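Orness Evening Workshop, Course Handout 5
Fitting Parts to a Board

Welcome back, everyone, and thank you for being so patient with the pegs last time (they do get friendlier, I promise!). Tonight we stay with the white board and its blue parts, and we think about outlines: what they tell you before you pick anything up, and what they leave you to work out with your fingers. Take your time over it, and set the gear down gently. 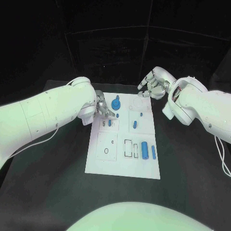
Which should go in first, the gear or the pegs?
Start with the pegs, as they leave you more room for your hand while you learn the spacing.

When you come to the gear, lower it flat and turn it a little until you feel it settle, and if it sticks, lift it straight up and begin again. Pushing only makes it tilt. For next week, please read page 41 of the Bunnag booklet and bring a pencil, because we'll be drawing outlines of our own.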